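Recording drive caddy demonstrations

Clear the worktop and lay the PC case on its side, open face up. Set the fixture plate flat and check that it does not rock. Load the Kerslake profile on the pendant and name the session before the first run.

Close the gripper on the caddy by hand guiding, then start logging. Keep the wrist camera on for the whole run, including the approach.

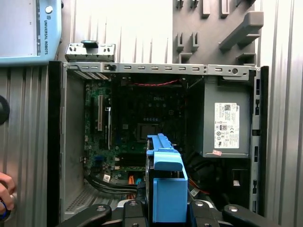 Wrist view: blue caddy held over the open case.

Move at one steady speed. Pauses longer than 2 seconds get trimmed by the loader – restart the run if you need to think. Vary the start pose between runs, but leave the case where it is for a block of 39. 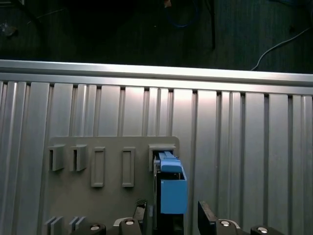 Log each fixture position under its own label. Mark failed insertions as failed and keep them; Darcy Whitelaw's training script reads both. Hold back 18 runs per operator for validation. Training starts at 500.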